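Stistodmont Fakau 104 Vehicle Duress Alarm

Home / Vehicle Security / Duress Alarms / Fakau 104

Hidden-button duress alarm for passenger cars, SUVs and light vans. Sends a position report and opens a one-way audio channel to a monitoring desk when a button is held down. Supplied with two wired buttons, control unit, roof antenna and harness.

In stock

Overview

The Fakau 104 is intended for operators who move staff or cash on roads where carjacking and armed robbery are a known risk. The control unit mounts behind the dash or under a seat and draws power from the vehicle battery. An internal backup battery takes over if the main supply is cut.

The alarm is silent inside the vehicle. There is no light, tone or screen message when it is triggered, and the horn and hazard lights are left alone. An audible siren can be added as a separate part (see Huanca siren module) but should not be wired to the driver's button.

Operation

Hold either button for 3 seconds. The unit sends its position at once and repeats it every 30 seconds until the desk clears the alert. Where there is no cellular signal, positions are stored and sent in order when coverage returns. The alert cannot be canceled from inside the vehicle.

If the antenna lead is cut or unplugged while the ignition is on, the unit logs a tamper event - this is reported separately from a duress alert and has its own setting at the desk.

Specifications

Buttons: two wired, recessed, normally open
Backup battery run time: 17 hours in alert mode
Supply: 12 V or 24 V, detected automatically
Audio: one-way, vehicle to desk
Housing: black polycarbonate, sealed
Mounting: bracket and screws supplied

Limits

The Fakau 104 does not lock doors, stop the engine or provide any ballistic protection. Response depends on the monitoring desk and on the police or escort service in the area. Test each button monthly with the desk informed beforehand. 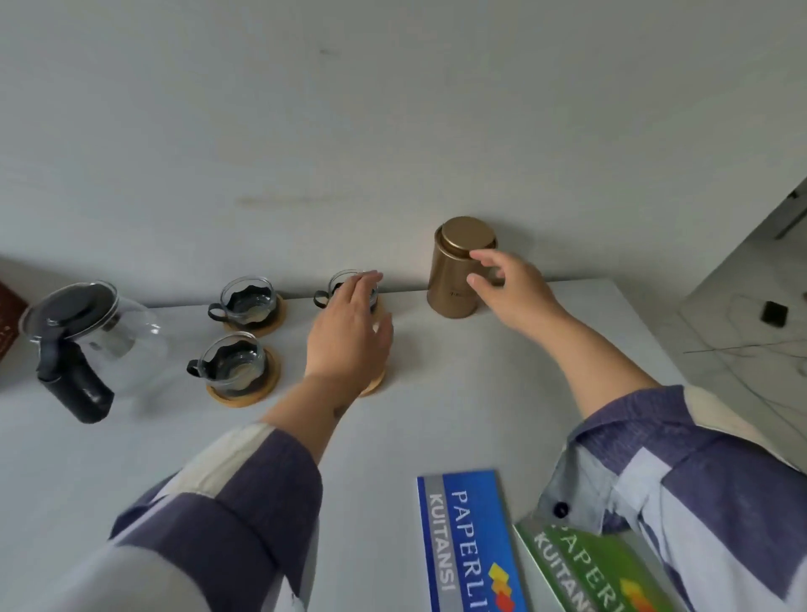 Ordering and Support

Single units ship from the Wamham warehouse. Fleet orders are programmed before shipping; send the vehicle list and desk phone numbers with the purchase order. A SIM card is not included.

Installation questions and wiring diagrams: Dindo Manalastas, technical support.

Firmware on units shipped before February should be updated before first use. The update adds the separate tamper setting and does not erase stored desk numbers.

Page updated 28 March 2024

Related items: Huanca siren module - spare button, wired - roof antenna, low profile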